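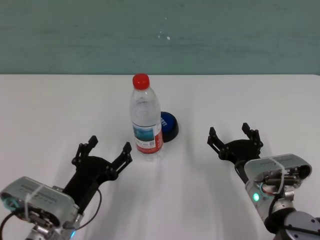
*Red cap, blue and white label: one of the bottles we keep on the table.*

# Bottle Table FAQ

Welcome! These are the questions we get most often about the bottle table at Plika, our shared workroom. If yours is missing, leave a note on the board by the door and it'll go in the next version.

## What is the bottle table?

It's the white table against the green wall, and it's where drinking water lives. You come in, take a bottle, put your initials on the cap and carry on with your day. We started it in October after one too many mugs of tea went over on the sewing benches, and I love it. A bottle with a screw cap can be knocked flat and the worst that happens is it rolls away!

## Do I have to pay?

No. Water is covered by your membership, and so is the squash when we have any. Guests can help themselves too.

## How many can I take?

Two a day is the usual thing. If it's hot or you're moving furniture, take more and don't think twice about it.

## Why small bottles and not a big dispenser?

We had a dispenser. It dripped, it was always empty by lunchtime, and the stack of paper cups beside it went everywhere. The bottles are much nicer to live with, and people refill them (see below), so we get through far fewer than you'd expect.

## Can I refill mine?

Yes please! The kitchen tap is good drinking water. Give the bottle a rinse first, fill it to just under the neck and screw the cap on straight. If the cap feels gritty or skips as you turn it, wipe the thread with a clean cloth and try again. I'd swap a bottle for a fresh one after a couple of days, or sooner if it's gone soft or cloudy. Cold tap only, never the kettle.

Shoulder ridges are handy for gripping if you have wet or painty hands, by the way. So is the narrow bit in the middle. Hold it there and don't squeeze while you're opening it, especially when it's full, or you'll have a wet sleeve.

## How do I know which one is mine?

Write your initials on top of the cap with the paint pen. Ordinary felt tip rubs off by the afternoon. Please don't write on the label, as labels slide about and come away when they get damp, and then we have a mystery bottle.

Anything on the table without initials is up for grabs if the seal is unbroken. If the seal is broken and there's no name, it goes on the plants, which are doing wonderfully.

## Can I leave other things on the table?

Small things, for a short while, yes. Little tubs and pots tend to gather behind the bottles and that's fine as long as they go home with you. What we'd like to avoid is:

- food without a lid
- anything with glue, ink or paint on it
- open drinks of any kind
- post and parcels (these go on the shelf in the hall)

Bags go on the hooks.

## How do I clean it?

Warm water, a drop of washing-up liquid, soft cloth. Lift the bottles, wipe, dry with the second cloth. White shows everything, which I think is its best quality, because a ring wiped up straight away takes no effort at all. For a stubborn one, make a paste of bicarbonate of soda and water, leave it on for 5 minutes and rub gently. Skip the scouring pads. They take the shine off and then the marks cling even more.

## What about the wall?

It does pick up streaks and smudges, and there are a few white specks in the paint. A barely damp sponge is enough for smudges. Dab, don't scrub, or the colour comes up patchy. The specks can stay. We did try touching them in once and the new green was nothing like the old green, so there's a tester pot in the cupboard if anyone wants to paint a plant pot with it.

People ask about the colour a lot! It was mixed for us at Bako and I'm afraid we've lost the card. Ask for a teal that leans to green and you'll be close.

## Where do empties go?

In the blue crate under the sink. Tip out the last drops, squash the bottle, put the cap back on. Leave the label where it is.

## Do you do anything with the spare caps?

We certainly do. Jaanus Jaunzems collects the red ones for a mosaic and has reached 800, all sorted by shade. I had no idea there were so many reds. His jar is on the windowsill, so if you have a cap without a bottle, drop it in.

## Can I bring my own bottle?

Of course. Metal ones, glass ones with a sleeve, that old Usport one from the back of the cupboard, anything that closes properly. Stand it at the end nearest the window so it doesn't get mixed up with the shared ones.

## When is the table restocked?

At 7 in the morning, before the first people arrive. Spare packs are in the hall cupboard, bottom shelf, behind the Cuvport boxes. If you find the table looking thin, bring out a pack yourself and cross it off the sheet inside the cupboard door. Older packs are at the front, so start with those.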